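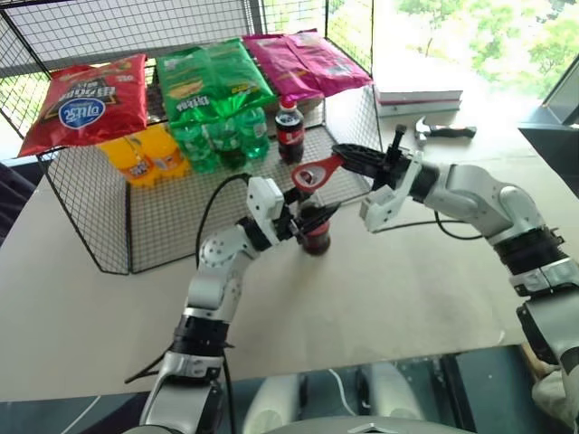

*Two-arm bottle opening: bottle in the left gripper, opener in the right, stocked rack behind.*

## Setting Up the Bottle-Opening Task

This page applies to members of the Fendale shared workshop who have completed the arm induction. The procedure is maintained by Ineke Segers.

### Preparation

1. Place the wire mesh rack at the back of the table. Drinks go inside the rack and snack bags on top.
2. Move other tools and books to the side, clear of both elbows.
3. Check that the cables hang free through the full range of each arm.
4. Set the speed limit to 8 percent for first trials.

### Teaching the motion

1. Guide the left arm to the bottle and close the flat fingers around the body. Keep the bottle upright.
2. Place the opener in the right gripper with its hole facing outward.
3. Bring the opener down over the cap from above. Record this point.
4. Record five short waypoints for the lift. The left arm must hold still throughout.
5. Replay the sequence with an empty bottle before using a full one.

If the bottle turns in the grip, raise the left gripper force to 37 percent and repeat step 5. Members must keep one hand near the stop button during every replay.

Changes to saved motions are entered in the Hodetti logbook.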